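Bedding and Clothes: What We Learned From the Spring Exchange
7/30/21

Dear neighbors and friends,

Many of you wrote to me after the bedding exchange in April and asked how to look after the covers and quilts which you took home. I promised an answer in this newsletter, and now it is finally ready. Please excuse that it took me so long.

We had 70 pieces on the tables that day, and most of them found a new home before noon. The quilts with a shiny surface went first. They are beautiful, but they need some patience. Mine came out of the machine very wrinkled the first time, and I made it worse with an iron that was too hot. Now I wash it alone, in cool water, and hang it over two lines so the weight is shared. Small wrinkles I leave as they are. A quilt is for sleeping under, and it will be rumpled again by morning.

The second question was about folding clothes when you have no large table. Mrs. Hoxha on the second floor taught me to use the bed, and I have done it this way ever since. First I make the bed, but not perfectly. Then I put one piece on the cover, open it fully, smooth it with the flat hand from the middle to the sides, and only then begin to fold. Black clothes are the most difficult, as you do not see the seams well in the evening. On a light or checkered cover it is much easier to find the edges.

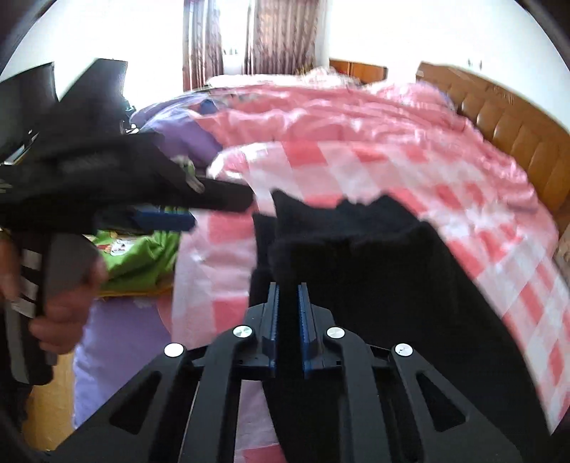
Black on the checkered cover, with the pink quilt behind.

One more advice about black cotton: turn it inside out before washing, and do not put it together with a new red or pink cover. I learned this with a white pillowcase, which is now a pale pink pillowcase. It is still in use.

Several people asked also about storage. The flat bags from Alusholm, which we ordered together, are 90 centimeters long, and a double quilt goes in if you fold it in three and press the air out slowly. Please do not store anything in them that is even a little damp. If you are not sure, leave it one more night over a chair — it costs nothing.

I still have 17 of these bags in my hallway. If you would like one, write me a short message or ring the bell after dinner. They are already paid from the exchange money, so you only need to carry them home.

For the next exchange we are looking for single covers and children's sheets. Large sheets we have enough. Please wash everything before you bring it, and pin a small paper with the size on one corner.

With warm greetings,
Remzi Bozkurt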